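5.2 Failure during tool sorting: late closing of the right finger

The second group of failures was found in the tool sorting task. In this task the robot must pick hand tools from a table and put them in a tray, or take them out of the tray again when the operator asks for it. The objects are mostly screwdrivers, and we mixed them with other things from a home workshop. We did not fix the position of any object. Nerea Benítez arranged the table by hand before each trial and tried not to repeat an arrangement.

The fault was first reported by Baltasar Zabala on 2022-03-29, while he was checking the logs of the Tejada cell. He noticed that the two fingers did not start to close at the same moment. The left finger followed the command with the normal delay, but the right finger stayed still for a short time and then closed faster to reach its target. The controller (Drondach, the version we installed in January) did not raise any warning, because it compares only the final opening of the gripper with the commanded opening. When the motion was finished, both values agreed and the grasp was marked as good.

For a large and heavy object this delay has little effect. For a thin object which lies free on a smooth surface, the consequence is more serious. The left finger arrives first and pushes the object to the side before the right finger can hold it. A screwdriver is a difficult case, as its handle is round and it can roll. In 8 of 15 trials with the fault present, the handle moved away from the planned grasp point, and in two of these trials the gripper closed on the shaft instead of the handle. We consider these two trials the most dangerous ones – the tool was lifted with a weak hold near one end, and it could have fallen outside the tray.

A second effect depends on what is close to the tray. The planner checks for collision between the fingers and the objects on the table, but it assumes that the fingers close in a symmetric way. When the right finger is late, it remains open wider than the planner believes, and it can touch an object that was considered to be at a safe distance. Figure 6 gives a view from the wrist camera with the fingers over the tray. The tip of the right finger is near a metal handle that sticks out past the rim, and the free space on this side is small. If the arm moves to the side before the right finger has closed, a contact with such a handle is possible, and the tray may be pushed as well.

The wrist camera itself could not be used to detect the delay in a reliable way. We tried to follow the two fingertips in the image and to compare their distance from the center line. This worked when the arm was at rest. During the approach the image is blurred by the motion, and reflected light on the tray was sometimes taken for the edge of a finger. For this reason we returned to the joint signals, which are less rich but do not depend on light.

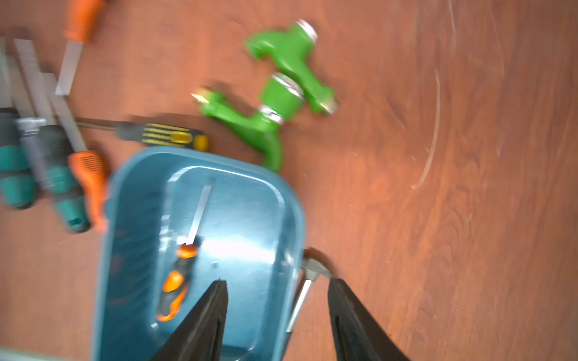

Figure 6. Wrist camera view in the tool sorting task. A screwdriver with an orange-and-black handle lies in the teal tray, and the two black fingers reach over the tray from below.

5.3 Cause and correction

We removed the gripper and tested each finger separately on the bench. The motor of the right finger was in order. The delay came from the Bemamitz driver board, which had kept an old value of the minimum start current after the update. With this value the right motor could not overcome the friction of its gear until the position error became large. Then it started suddenly, and this explains the fast motion seen in the logs.

The correction was made in two steps. First, the start current was set to the same value on both channels. Second, we added a check in the controller that compares the positions of the two fingers during the whole closing motion. If the difference is larger than the limit, the arm stops, the gripper opens slowly and the trial is recorded as a fault. The operator must confirm before the robot can move again.

After the correction, the same set of trials was repeated with the Trernero test program, and the delay did not appear. We still keep the check active in all experiments of Section 6, also in those where only large objects are used.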